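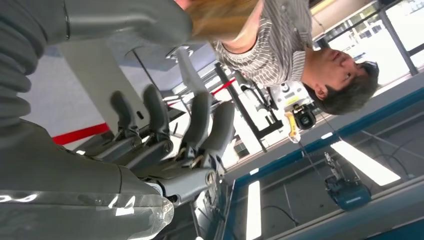 Notes for the Urnville library talk, 27th December
Running order at the bottom, clicker in my left coat pocket, water on the shelf under the lectern.

Hi everybody, thanks for coming out in the week when most sensible people are on the couch eating leftover pie. I'm going to talk about keeping a garden notebook. Not a pretty one (I'll get to mine, it has soup on it), just one that you can open in spring and get some use out of.

Quick show of hands. Who grew something last year? OK. Who wrote any of it down? Keep your hands up if you could find that piece of paper tonight.

[wait, let them laugh, put own hand down too]

I've been gardening on the same lot at Plotlow for 14 years. For the first 7 of those I kept no notes at all, and I planted the same tomato in the same miserable corner over and over, and every August I was surprised by how it looked. I'd stand there with a hose thinking, huh, bad year for tomatoes. It was a great year for tomatoes. My neighbors were leaving bags of them on each other's steps. It was a bad corner! There's a downspout on one side and a big old maple on the other and that soil goes from swamp to brick in a weekend.

So what changed. I'd love to tell you I got organized. I got a free wall calendar from Mertens, the feed store out on the county road, and it hung by the back door where I take my boots off. I had a pencil there for marking the trash pickup. One evening I wrote "peas in" on it. That was the whole start. Two words.

[pause]

The next spring I took down the old calendar to hang the new one, and I flipped back, and there it was, peas in, and a few weeks after that "peas up, rabbits." And I thought, well, I'd better put the fence up first this time. I did, and we ate peas. I was so pleased with myself I told the mail carrier.

OK, what to write. People ask me this a lot and they're usually hoping for a form. I did make a form once. It had boxes for soil temperature and rainfall and seed source and I filled it in for nine days. Then I skipped a day and the empty boxes made me feel bad, so I skipped the rest of the season. I still have it somewhere. Very clean paper.

What I write now is this much: what went in, where it went, and anything that annoyed me. I want to stick up for the annoyed part. If you only write down dates, you'll get a list of dates. The annoyed notes are the ones I go back and read. I'll give you some real ones.

[read these slowly, they always get a laugh]

"Do not buy the cheap twine."
"Squash has eaten the path. Two plants is plenty."
"Why did I put the mint there."
"Beans are ready the week we're away. Beans are always ready the week we're away."
"Basil hates me. Try it in the pot."

That last one, I did try it in the pot, and we had basil until the frost. I would never have remembered.

Next bit, the map. You do want some kind of map. I held out on this for ages since I can't draw. You don't need to draw. Mine's a rectangle for each bed with a number in it, and the house marked with an H so I know which way is up. I have 6 beds. I photocopy a stack of blank ones every winter here at the library, the machine by the restrooms, and I use a fresh one for spring and another one for fall. Scribble on it, fold it, put it in your back pocket. If it goes through the wash, you've lost one sheet.

The reason I care about the map is rotation. I won't do the whole rotation talk, that's another evening and you need a snack break in the middle. Short version: don't put the same family of plants in the same bed two years running if you can help it. Tomatoes, peppers, potatoes and eggplant are all cousins, so swapping tomatoes for potatoes doesn't count. I did that too. If you've got last year's map in front of you, this takes five minutes at the kitchen table. If you don't, you'll be out there in the mud trying to picture where the broccoli was, and you'll be wrong. I was wrong by an entire bed one year and I would have sworn to it in court.

[drink water]

Paper or phone? I get asked this every single time, so let me get in front of it. I've tried both. My daughter-in-law set me up with an app called Ilo and it's nice, it's got little pictures of carrots, and it sends you a reminder. If that's how your brain works, go for it. My trouble is that my hands are filthy from March to the first frost, and by the time I've washed them and found my glasses and found the phone, I've forgotten what I was going to say. A pencil doesn't mind dirt. Also a pencil writes on damp paper and a pen won't. Write that down if you write anything down tonight. Pencil!

I do use the phone for pictures. I take one of each bed from the same spot, standing on the back step and then by the compost, on the first of the month if I think of it. They're boring pictures. You'd never show them to company. But flip through them in January and you can see exactly when the zucchini took over, and how bare that front bed is in June, and where the shade falls. I moved my lettuce on account of those photos and it stopped bolting so early.

Seed packets. Keep them. I used to stick them on a chopstick at the end of the row and by July they'd be bleached white, or in the neighbor's yard. Now they go in a shoebox with the year on the lid. When something does well I write "YES" on the packet, and when it's a flop I write "no," and in winter when the catalogs come I get the box out before I get my credit card out. Saves me money every year. It doesn't save me from buying fancy pumpkins, I'm weak on pumpkins.

While I'm on labels: popsicle sticks rot, marker fades, and a strip cut from an old window blind with a pencil on it will last you several seasons. I've got some out there that I can still read from before we redid the kitchen.

[if running long, skip the weather bit]

Weather. I'd only write down the weird stuff. Last frost in spring, first frost in fall, hail, that week it didn't get below eighty at night. The official frost date is for a whole region, and my yard sits in a dip, and the cold just rolls down there and parks. My own notes say my last frost is later than everybody else's on the street. The year I finally believed them was the year I stopped replacing all my peppers in May.

Now, what if you fall off? You will. I do every August, like clockwork. It's hot, there's too much of everything, there's beans to deal with, and the notebook sits there. Don't try to catch up. Don't go back and fill in the missing weeks from memory, you'll make things up. Just put today's date and carry on. I have a whole page that says "August: busy, tomatoes good, bugs bad" and I'll tell you, that page has been as useful as any other.

And do one page at the end. When you pull the last plants out, before you put the tools away, go sit somewhere with a cup of coffee and write down what you'd do the same and what you wouldn't. Do it while you're still a little mad at the squash. By January you'll have forgiven it and you'll order three kinds.

I've brought some of my old ones, the calendar pages and a couple of the spiral notebooks. They're going around, please handle them as roughly as you like, they've been rained on. The brown one is the one with the soup.

There are blank bed maps on the table by the door, take a few. There's also a coffee can of short pencils from the mini golf place, they were getting rid of them, help yourselves.

Questions. If there's a quiet spell, bring up slugs, that always gets people going.

Running order:
Hello, show of hands
Bad corner story
Calendar and peas
What to write, read the annoyed notes
Map, rotation (short!)
Paper or phone, monthly photos
Seed packets, labels
Weather if time
August
Last page
Pass notebooks around, questions, stack the chairs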